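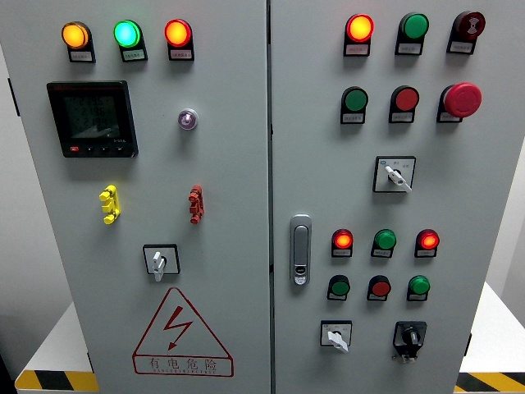 Control cabinet with amber, green and red pilot lights lit on the left door.

Uvport Basketball

Uvport is a college basketball team, and I've followed it long enough to have opinions (sorry in advance!). Rebecca Greco took over as head coach after an 11-win season and got them running again. Her best guard, Fulvio Longo, scored 175 points as a freshman, mostly on drives to the left that everybody knew were coming. Home games are on Wednesday nights, and the rivalry with Prulten is still the one I circle first. Guido Amato holds the team record for steals, with 50 in one season.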